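We use cookies to remember your settings and count visits. By reading on you accept this. OK / Read more

Giving up the car, month four

I sold the car in October and said I would write about it when the winter was mostly over. It is February, the sidewalks are still bad, and I have enough to say now.

The main change is that I plan my shopping. With the car I went to the store whenever I ran out of something, sometimes twice in a day. Now I go on Thursday after work, on the number 6 bus, and I carry home what fits in a backpack and one bag. The bus runs every 15 minutes until early evening and then once an hour. I have missed the last good one twice, and both times I stood outside the pharmacy in Harju with frozen food on my back.

Heavy things were the part I worried about. Potatoes, cat litter, laundry soap. I split them up over the weeks so there is only one heavy item per trip. Cat litter gets its own trip.

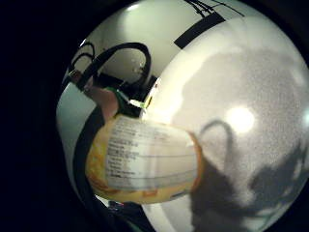 Money is the other thing people ask about. My parking space at the building cost 210 a month, and that alone covers the bus pass with plenty left. Insurance and gas come on top. I did pay for taxis four times, three of them in January when the buses were a mess. I also rented a car for one weekend to visit my mother in Takivby. There is a train, but it stops 8 miles short of her house and she no longer drives after dark.

My neighbor Saimi Mustonen has never owned a car and gave me the best advice I got, which was to buy real boots before buying anything else. I bought a nice waterproof bag first. The bag is fine. I should have started with the boots – my old ones leaked at the heel and I walked around with wet socks for most of November.

She also told me to stop checking the bus app every two minutes. I haven't managed that one.

Things I miss: going to the lake on a whim, taking big stuff to the dump, and having a dry place to sit and eat a sandwich. Things I don't miss: scraping ice, looking for parking at my sister's, the noise from the front left wheel that two garages couldn't find.

I cook differently too. I buy fewer drinks and fewer cans, and more things that weigh little for what they are. Rice, lentils, tea. Glass jars are heavy, so I mostly leave them on the shelf now.

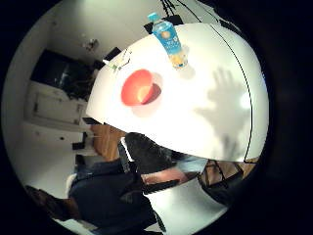
A bottle with a blue label and a red-orange bowl on the white table.

I'm going to keep on without a car through the summer at least. The bike needs a new chain and probably a back tire, and I want to try the path along the river to work once the ice is gone. If the ride takes under 40 minutes I'll drop the bus pass from May and pay for single tickets when it rains.

Get new posts by email. Enter your address to subscribe. Unsubscribe at any time.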